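Collham weighs up its cardboard mountain

Recycling crews will call twice a fortnight from June, if the residents can agree what a box is
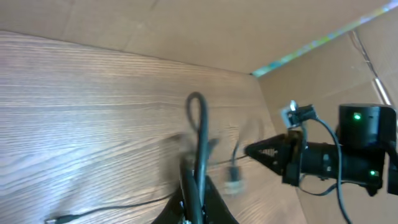 Flat, please

Collham's cardboard has been winning for years, and the parish has at last decided to put up a fight. From June, the 900 households on the Trurklow side of town will have 2 cardboard collections a fortnight in place of one, on the understanding that everything left at the kerb has been flattened.

Understanding is where the trouble starts. At a public meeting in the Brindby Rooms, residents spent the better part of an hour on whether a box folded in half counts as flat. Valter Lie, who runs the collection rounds, said it did not. A man at the back said it did at his house.

The present lorry was bought when people went to shops. It fills up eight streets into the round and has to go back to the depot, leaving the lower end of Boström Road to admire its own packaging until teatime.

Iveta Čierny, who chairs the parish council, said the second collection would cost each household less than a decent sandwich over the year. Asked which sandwich, she declined to be drawn.

Pizza boxes remain a sore point. Clean lids will be taken and greasy bases will not, so a good many residents will be tearing their supper in two.

Leaflets explaining the new rules go out next month. They will arrive, 200 at a time, in cardboard boxes.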